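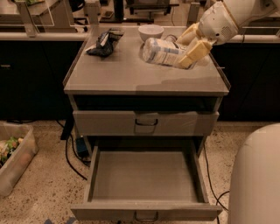 Cabinet-top tidying set

Part of the Galtby household collection. Last updated 3 Oct 2020.

What is in it

Pictures of small furniture with everyday things left on top, plus a plain text list of the items for each picture. There are 177 pictures in 24 folders, one folder per piece of furniture. The two-drawer gray cabinet is in the folder named Harkik.

Items on the gray cabinet

bag — crumpled, mostly black and dark blue
bowl — pale, wide rim, upright
bottle — large, clear plastic, on its side, with a label
small item — rounded, dark rim, partly hidden behind the bottle

Naming rules

Use the everyday word for a thing, in lower case. A bowl is "bowl" whatever it is made of. If only part of a thing shows and you can't tell what it is, write "small item" or "large item" and leave it at that. Label text goes in the notes column only when it can be read. Drawers are listed as part of the furniture. The open gap under the top is called "shelf gap" in the older lists and "gap" in the newer ones — both mean the same thing.

Known problems

The Vieira folder still has 30 lists that use "sack" for "bag". Effie Moffat fixed the others in September. Shadows on the tops were listed as stains in a few early files.

Not included

Closed drawers were not opened for the lists, so contents are unknown. Weights and sizes are not given.

Contact

Danilo Malabanan keeps the lists. Send corrections with the folder name and the line that needs changing.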